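Play Kitchen Table Sets: Gallery

Listing 573 in the Gistska catalog of tabletop play sets. Compiled by Khanyisile Gumede, with storage notes by Siyabonga Pillay. The set pairs toy foods with small dishes on a white table. It is laid out for sorting, serving and clearing exercises with children aged 3 to 8. Dishes go toward the far side and loose foods toward the near side, so that a serving task always crosses the middle of the table.

Layout, with yellow banana, blue cup and ketchup bottle in its tray.
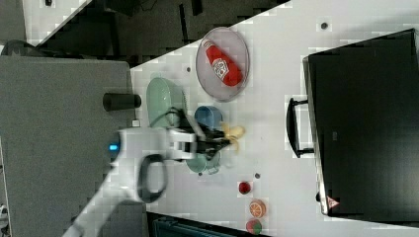
Which item should be put out first?
The ketchup bottle and whatever it rests on. It takes up the most length, and the smaller dishes are easier to place once it is down.

Cups and mugs stand upright with the opening facing up. Handles may point in any direction. The orange slice is set down flat and needs no dish of its own at the start of an exercise.

The banana is soft, with a fabric texture and peel flaps that droop around a pale yellow fruit. It is stored apart from the hard pieces at Mthembu, in a lidded box, and is checked each October for open seams.

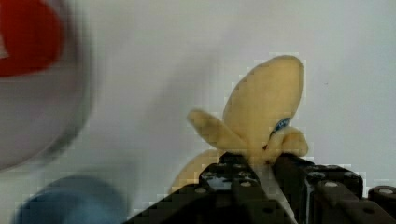

Soft foods are surface washed only. A damp cloth and a little dish soap are enough. They are left to air dry overnight and are never put on a radiator, as the filling dries unevenly and forms lumps. Hard foods and dishes are washed together in a sink at the end of the day.

The green colander can be used as a serving dish for younger groups. Older groups use it for a rinsing task, with the fruit transferred one piece at a time and returned to the near edge.
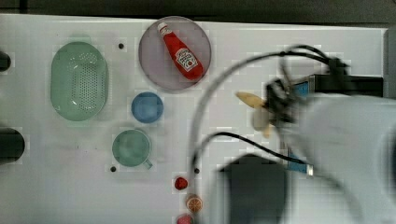
Transfers are done with one hand at first, then with the other. A dropped piece goes back to its starting point and the task resumes from there. When a session ends, foods are cleared before dishes, and the bottle goes last.

Storage codes: dishes on the Vavel shelf, hard foods in the Oton drawer, soft foods in the lidded box. Replacement pieces are requested under order code 963, with the listing number in the subject line.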